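Research engineer (ocean data quality control), 14 months
Clurnia project – Vurnitik Institute for Coastal and Shelf Seas, Vostcombe

We look for a research engineer to work on the delayed-mode quality control of temperature, salinity and dissolved oxygen records from coastal moorings. The position is financed by the Clurnia project and starts in March. It is a full-time contract of 14 months.

Context

Clurnia puts together the mooring records that were collected by several small groups on the shelf, each with its own habits. Some records have good calibration sheets, others have only a notebook with remarks. Biofouling on the conductivity cells is the main problem in the warm season, and the drift it makes is not always easy to separate from a real freshening near the river mouths. At present the project holds 370 deployments. The deepest instruments are at 200 m, but most of the series come from much shallower water.

A first version of the processing chain exists, written in Python with some older Fortran parts. It does the range test, the spike test and a comparison with the nearest ship casts. The oxygen part is not finished.

Your work

You will go through the deployments one after another, apply the automatic tests, and decide about the flags that the tests leave open. You will write down the reason for each correction in the metadata, so that a person who opens the file in ten years can understand it. You will also replace the remaining Fortran routines and complete the oxygen correction together with the chemistry group.

A smaller part of the time goes to the data providers: asking for missing calibration files, explaining the flags, and preparing the text that accompanies each release. Participation in one mooring recovery cruise is possible but not required.

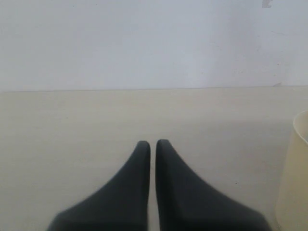
Profile

– Master's degree or engineering diploma in oceanography, physics, environmental science or a near field
– Good practice of Python (numpy, xarray) and of NetCDF files
– Some experience with CTD or mooring data, also from a student project
– Patience with incomplete documentation
– Written and spoken English; the local language is welcome but we do not ask for it

Reading knowledge of Fortran is an advantage. Candidates who finish their degree before the start of the contract can apply.

Conditions

The working place is the Omerović building in Vostcombe, ten minutes on foot from the train station. You will share an office with two PhD students of the shelf dynamics group. The salary follows the grid of the institute for research engineers and depends on the years of experience. There are 30 days of paid leave per year, and remote work is possible two days per week after the first month. The institute pays half of the public transport pass.

An extension after the 14 months depends on the next funding round, and we cannot promise it now.

How to apply

Please send one PDF file with a CV, a letter of one page, and the names of two persons we can contact. If you have code that you can show, a link is enough – it does not need to be perfect. Applications go to Eetu Seppälä, head of the data group, through the form on the employment page of the institute, with "Clurnia engineer" in the subject field. Questions about the scientific content can be sent by the same form.

The call was published on Nov 27, 2024 and stays open until the position is filled. Interviews are held by video. We answer all the applications, also when the answer is negative.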